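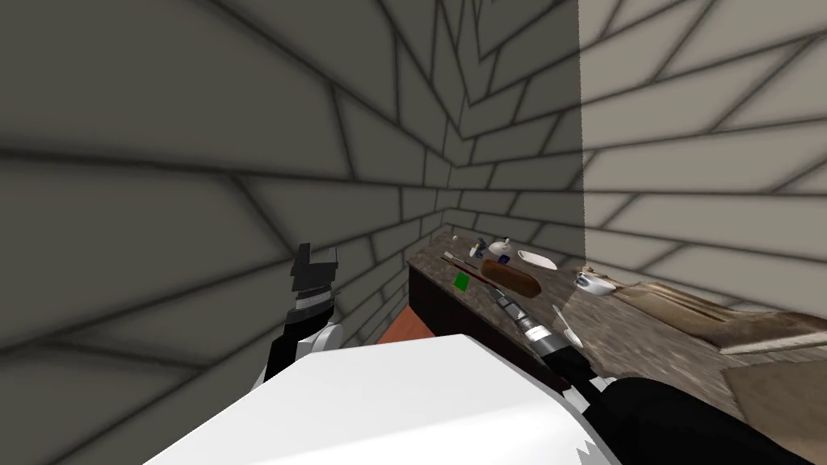 Tempo Agreement in a Student Chamber Orchestra With and Without a Conductor

Project report, Ensemble Studies
Tyyne Tikkanen

1. Purpose

The project measured how closely the string sections of a student chamber orchestra agree on tempo when they play with a conductor, and how that agreement changes when the conductor is removed and the leader directs from the first desk. A secondary aim was to find out whether players' own judgement of how well they kept together matched the recordings.

2. Background

Most writing on conducting deals with interpretation. The more basic job of keeping players in time gets less attention, partly because experienced groups can do much of it without help. Small orchestras often perform without a conductor and rely on breathing, bow movement and listening. Student groups are less consistent. They have fewer shared habits, and the back desks often follow the desk in front, which adds a delay at each step.

The point of interest for this report is the tempo change. In a steady passage there is little for a conductor to correct. At a ritardando, a fermata or a sudden new speed, the players need a common signal, and it has to arrive before the note.

3. Method

The orchestra rehearsed the slow movement and finale of the Serenade in D by Casado. The piece was chosen for its frequent tempo changes and because none of the players had performed it before. Each session used the same seating plan, with the cellos on the outside right.

There were 10 sessions in total, all held on a Saturday morning. In each session the group played 3 marked excerpts, first with the conductor and then without. The order was reversed at every second session to limit the effect of practice. Excerpt A was steady throughout. Excerpt B contained a long ritardando leading to a fermata. Excerpt C moved directly from a slow triple metre to a fast duple metre.

One microphone was placed in front of each section. The recordings were loaded into Edum, the department's audio editor, and note onsets were marked by hand where the automatic detection failed. This happened often in the double bass part, where soft attacks gave no clear starting point. The spread for each note was taken as the time between the first and last section to enter.

Players filled in a short form after each excerpt, rating togetherness on a scale from one to 10.

4. Results

Excerpt A showed no useful difference between the two conditions. In several sessions the spread was slightly smaller without the conductor.

Excerpt B gave the clearest result. With the conductor, the sections left the fermata close together. Without the conductor, the widest spread was 300 milliseconds, recorded in the second session between the first violins and the basses. It narrowed over the following weeks as the leader began to prepare the entry with a larger upbeat.

Excerpt C was uneven. The first bar of the new tempo was better with the conductor in most sessions, but the difference had usually gone by the fourth bar. In two sessions the conductor gave the new beat late and the sections split — the violas and cellos followed the stick, and the violins followed the leader.

Ratings did not track the recordings well. Players rated the unconducted versions of Excerpt A higher than the conducted ones, and several noted that they had been listening harder. Ratings for Excerpt B agreed with the measured spread only among the front desks.

5. Limitations

Microphone spill between the second violins and violas was a constant problem, and some onsets in those parts had to be left out. The rehearsal room at Stimen Hall has a long decay, which affects what the players hear as much as what is recorded. Two violists missed sessions and were replaced by players who did not know the piece. Section recordings also hide differences between desks, so the delay from front to back described in Section 2 could not be tested directly.

6. Further work

A repeat in August is planned with the Generen Youth Strings, using clip-on microphones on single instruments. The form will be shortened, and the leader's cues will be filmed from the back desks.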